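Brurkport Pump Station Electrical Log, data card

Version 2
Last updated: 26/03/2022
Maintainers: Korkor Mensah, Karla Zamudio

Summary

Hourly electrical readings from municipal water pumping stations in Brurkport and Salinas. The set was compiled to study pump wear and off-peak scheduling. It holds no customer data and no billing data.

Contents

readings.csv: one row per station per hour
stations.csv: station code, district, pump model, rated power
outages.csv: start and end of each logged supply interruption
notes.txt: operator remarks, transcribed by Mebrat Endale

Fields in readings.csv

station: four-character code, joins to stations.csv
ts: local standard time, end of the hour
v_avg: mean line voltage, volts
i_avg: mean line current, amps
kwh: energy used during the hour
flow: discharge in cubic meters per hour, blank where no flow meter is fitted
flag: quality code, see below

Quality codes

0 accepted
1 filled by linear interpolation, gap of 2 hours or less
2 meter reset during the hour
7 rejected, value kept for reference

Gaps longer than 2 hours are left blank. Do not treat blanks as zero flow. A stopped pump is recorded as 0 with flag 0.

Collection

Stations in Brurkport report over a serial link to the district office. Salinas stations were read from stored meter memory once a month and merged by script. Clock drift of up to 40 seconds was found in the Salinas meters and was not corrected.

Known problems

Station SA03 was rewired in October. Current values before and after the change are not comparable. Two pumps at BK11 share one meter, so kwh covers both. Remarks in notes.txt use local abbreviations that have not been expanded.

Hardware reference

Panel layouts differ between sites. Meter position and lamp order should be checked against the site drawing before any manual reading is entered.
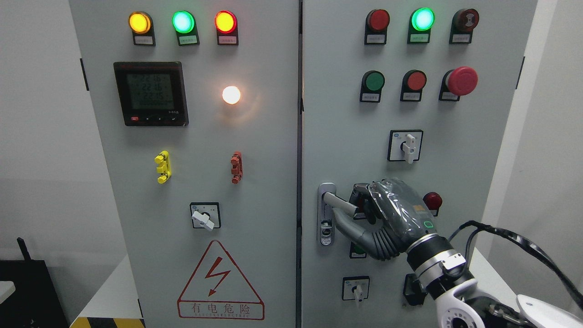

Fig. 1. Two-door control cabinet with digital power meter and indicator lights.

Manual readings go in a separate file with the same column order. Files with more than 1000 rows should be split by station.

Contact

Corrections: Karla Zamudio. Include the station code and the ts value of the first affected row.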